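Chapitre 4
La pince tenue à la main : construction, repérage et mise en service

Les trois premiers chapitres ont traité de la mécanique des doigts, du choix des matériaux et de l'alimentation des petits montages. Le présent chapitre réunit ces éléments dans un instrument complet, réalisable à domicile ou dans un atelier partagé : une pince que l'opérateur tient et actionne lui-même, et dont les déplacements sont enregistrés en vue de leur reproduction par un bras automatisé. Il suppose acquises les notions de repère et de changement de repère exposées à la section 2.3.

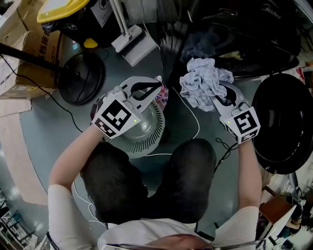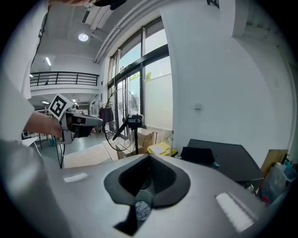
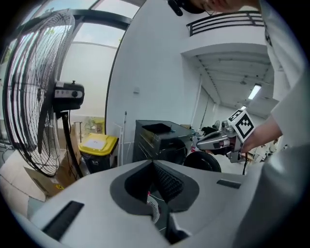
Dernière mise à jour de la page : 2024-05-28

4.1 Objet du chapitre

À l'issue de ce chapitre, le lecteur devra être en mesure de monter une paire de pinces identiques, de fixer sur chacune un marqueur de repérage, d'en vérifier la course et de conduire une première séance d'enregistrement sur des objets courants. La commande du bras qui exécutera les gestes relève du chapitre 7 et ne sera évoquée ici que pour justifier certaines dimensions.

Le projet qui sert de fil conducteur, désigné dans cet ouvrage sous le nom de Grovau, a été mené à l'atelier partagé de Clalerdale par Elvira Alvarado et Alcides Nina. Il a été retenu en raison de la simplicité de son outillage. L'ensemble des pièces s'obtient avec une imprimante de format ordinaire, un jeu de clés, un fer à souder et un pied à coulisse. Les plans cotés figurent à l'annexe C.

4.2 Vocabulaire

On appelle corps la partie rigide que prolonge la poignée et qui porte le mécanisme. Les doigts sont les deux pièces mobiles, symétriques par rapport au plan médian du corps. La course est la distance maximale séparant les faces internes des doigts ; elle est de 100 mm sur les pinces du projet Grovau. On réserve le mot garniture au revêtement souple appliqué sur la face de contact.

Le marqueur est un motif carré en noir et blanc, imprimé sur un support plan, dont un logiciel peut déduire la position et l'orientation dès lors que ses quatre coins sont visibles. La figure 4.1 montre deux pinces portant chacune un tel marqueur en façade et un motif plus petit sur le panneau inférieur. Dans la figure 4.3, le marqueur est porté par un cube blanc. Les deux dispositions sont admissibles et leurs mérites respectifs sont comparés à la section 4.5.

Le terme vue embarquée désigne toute image prise par une caméra solidaire de la pince. Le corps de l'instrument y occupe une part importante du champ, comme le montrent les figures 4.2 et 4.3, où il couvre la moitié inférieure. Cette occultation est constante. Elle doit être mesurée une fois pour toutes, puis consignée dans la fiche de l'instrument.

4.3 Le corps et la poignée

Le corps est imprimé en deux demi-coques assemblées par quatre vis. L'épaisseur de paroi ne sera pas inférieure à 3 mm au voisinage des axes. Une paroi plus mince fléchit lorsque l'opérateur serre un objet rigide, et la flexion se reporte sur le support du marqueur. Les essais conduits par Jhair Villanueva sur les premières coques ont mis en évidence des écarts de position que l'on avait d'abord attribués au logiciel.

La poignée se dessine à la mesure de la main. Dans un atelier fréquenté par plusieurs opérateurs, on prévoira deux tailles interchangeables et l'on marquera chacune d'une lettre gravée en creux. L'angle entre la poignée et l'axe des doigts conditionne la fatigue du poignet. Une inclinaison trop faible oblige à lever le coude lors du travail au sol, position pourtant fréquente dès que les objets à saisir sont volumineux : dans la figure 4.1, l'opérateur est assis au sol, un ventilateur rond placé devant lui.

Avant assemblage, on procédera dans l'ordre suivant :
a) ébavurer les logements des axes et les passer à l'alésoir ;
b) présenter les doigts à blanc et contrôler leur symétrie ;
c) poser les inserts filetés, coque à plat ;
d) faire passer le câble dans sa gorge avant toute fermeture ;
e) serrer les vis en croix, en deux passes.

L'étape d) est celle que les débutants omettent le plus souvent. Elle ne peut être rattrapée qu'en rouvrant les coques, opération qui fatigue les inserts.

4.4 Les doigts et leur garniture

Les doigts doivent convenir à des objets de nature très différente. Un rebord rigide demande une extrémité fine et une pression localisée ; une étoffe demande une surface plus large et adhérente. La figure 4.1 présente les deux cas simultanément, la pince de gauche étant refermée sur le bord du ventilateur et celle de droite sur un tissu clair, qu'elle maintient par des doigts blancs à garniture de caoutchouc noir.

La forme courbe se révèle la plus polyvalente en impression courante. On veillera à orienter les couches dans le sens de la longueur du doigt, faute de quoi la rupture survient à la racine. La garniture est collée sur une surface légèrement poncée, dégraissée, et laissée sous presse pendant douze heures. Nidia Zapata, qui a rédigé le cahier de montage de l'atelier, recommande de remplacer les deux garnitures ensemble, même lorsqu'une seule est usée.

La fermeture est obtenue par une gâchette reliée à deux biellettes. Un ressort de rappel ouvre les doigts au relâchement. Sa raideur sera choisie après une demi-heure d'emploi continu et non sur l'impression des premières minutes.

4.5 Le support du marqueur

Trois conditions gouvernent la pose du marqueur : la planéité du support, la rigidité de sa liaison avec le corps et la visibilité du motif dans les postures usuelles. Le papier collé sur une surface courbe est à proscrire. On imprimera le motif sur un film mat, que l'on contrecollera sur une plaque usinée ou imprimée face contre le plateau.

Le marqueur unique en façade est léger et facile à remplacer. Il disparaît toutefois de la vue lorsque la pince pivote fortement. Le cube admet un motif sur plusieurs faces et conserve une face lisible dans un plus grand nombre d'orientations, au prix d'un encombrement supérieur et d'un étalonnage plus long. Pour une première réalisation, le marqueur en façade complété d'un motif secondaire constitue un compromis satisfaisant.

La largeur du motif principal est fixée à 50 mm dans le projet Grovau, marge blanche non comprise. Toute modification de cette cote doit être reportée dans le fichier de configuration ; une erreur à cet endroit fausse toutes les distances dans un même rapport et peut passer inaperçue au cours d'une séance entière.

4.6 Câblage

La carte d'acquisition employée à Clalerdale, fournie par la maison Dristex, délivre l'angle de la gâchette et commande un voyant. Elle est logée dans le corps. Un câble unique assure l'alimentation et la liaison de données. Un câble noir pend sous la pince dans les figures 4.2 et 4.3, et l'on conservera en toute circonstance une longueur libre suffisante pour que le poignet ne rencontre aucune résistance.

Le câble est arrêté par un collier placé à l'intérieur de la coque. Il ne doit jamais tirer directement sur le connecteur. Le contrôle se fait pince ouverte puis fermée, dans toute l'étendue de la rotation du poignet, le voyant devant rester allumé sans intermittence.

4.7 Préparation du poste

Le poste de travail n'a pas à être dépouillé. Un local ordinaire, avec son mobilier, ses cartons et ses appareils, fournit des conditions plus proches de l'usage que ne le ferait un plan nu. L'éclairage appelle en revanche une attention particulière. Les figures 4.2 et 4.3 comportent l'une et l'autre de grandes ouvertures vitrées ; en pareil cas, on bloquera l'exposition des caméras avant l'enregistrement et l'on vérifiera que les motifs demeurent lisibles à contre-jour.

Socorro Rivadeneyra a relevé les conditions de chaque séance tenue depuis le mois de septembre. Le registre compte 2 018 gestes, dont 3 000 images par séance ont été conservées pour l'étalonnage. On en trouvera un extrait à l'annexe D, avec la grille de relevé vierge.

4.8 Travaux préparatoires

Avant d'aborder la section 4.9, consacrée à l'étalonnage, le lecteur réalisera les opérations suivantes et en consignera les résultats dans son cahier d'atelier.

1. Mesurer la course de chaque pince en cinq points de la gâchette et tracer la courbe correspondante. Les deux courbes doivent se superposer à un millimètre près.
2. Saisir puis relâcher vingt fois un objet rigide à bord mince, puis une pièce de tissu. Noter les glissements en précisant le doigt concerné.
3. Relever, sur une vue embarquée, le contour de la zone occultée par le corps de la pince.
4. Démonter entièrement l'une des deux pinces, la remonter, et reprendre la mesure du point 1.

Les écarts constatés entre la première et la dernière mesure serviront de données d'entrée au calcul d'incertitude de la section 4.9.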